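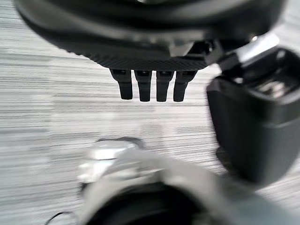

The Sencombe Road repair evenings resumed in July, after a pause that lasted the whole of the spring, and this post records how the first of them was conducted. Members will recall that the earlier arrangement allowed anyone to bring any article at any time, which led to long waits and several items being left overnight without a name attached. Under the present arrangement, each visitor completes a card at the door and is seen in the order of the cards. The card asks for the owner's name, the nature of the fault, and a short note of any feature that would help to identify the article, such as four black prongs set side by side in a row. Notes of that kind are of more use than the word "black," which appeared on a great many cards.

The hall was open from 6 in the evening, and 47 cards were completed. Yeison Ospina attended to lamps and radios at the long table. Clyde Haverford took clothing and small furniture, and also gave a short talk on the care of chair joints, which was well received and which he has agreed to repeat on a Thursday in the autumn.

Two matters require attention before the next session. The first concerns glue. The Brollholm wood glue purchased last year has thickened in the bottle and should not be used on any article that will bear weight. A replacement has been ordered. The second concerns uncollected items. Five remain in the side cupboard, among them a Grewal mantel clock and a child's raincoat with a mended sleeve. Owners are asked to bring the lower half of their card when they come to collect.

I have also been asked whether sewing machines may be accepted. They may, provided that the owner stays for the duration of the repair and brings the manual if one exists.

Blank cards may be obtained in advance from the library desk.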